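Ticket status: Pending customer confirmation
Date opened: 25 Jun 2020
Site: Prinbridge Community Learning Center
Product: Memon room booking system, connected to Zendamico calendar service
Assigned technician: Keith Mudgway

## Reported problem

Staff at the Prinbridge front desk report that bookings made through Memon appear on the shared calendar one hour later than the time entered. The error affects Room 11 and Room 20. Bookings for the other rooms display correctly. The desk has been keeping a paper record of reservations in the meantime and has asked that no existing entries be deleted.

## Initial checks

The time zone on the front desk workstation was reviewed and found to be correct. The browser cache was cleared and the user was asked to sign in again. A test booking was then entered for Room 11 at 2:00 p.m. and appeared on the calendar at 3:00 p.m. The same test was repeated from a second workstation with the same result. The fault is therefore not limited to one computer.

Memon's own booking list shows the correct time for every test entry. The hour is added when the entry is passed to Zendamico.
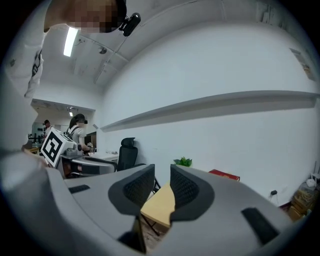
The room profiles were compared next. Rooms 11 and 20 were added to the system in February, after the original setup had been completed by Sundberg Office Systems. Both profiles have the field "Observe daylight saving" set to "Manual." All older profiles have it set to "Follow site." Under the manual setting, the calendar connector applies its own seasonal adjustment to a time that Memon has already adjusted.

## Action taken

1. Exported all current bookings for both rooms to a backup file. The export contains 82 entries.
2. Changed "Observe daylight saving" to "Follow site" on both room profiles.
3. Restarted the calendar connector from the administration page.
4. Entered a new test booking in each room. Both appeared on the calendar at the correct time.
5. Removed all test bookings.

Entries created before the change did not correct themselves. A full resync was requested through the connector and stopped with the message "Source record unchanged." The entries were then marked for update in bulk and the resync was run again. It finished without errors.

## Outstanding items

- The front desk is asked to compare the calendar with its paper record and report any booking that still shows the wrong time.
- Recurring bookings should be checked separately, including those that begin after the fall clock change.
- Sundberg has been asked to confirm whether "Manual" is the default for new room profiles. Until a reply is received, staff should check this field whenever a room is added.

The backup file will be kept until the customer approves closure of this ticket.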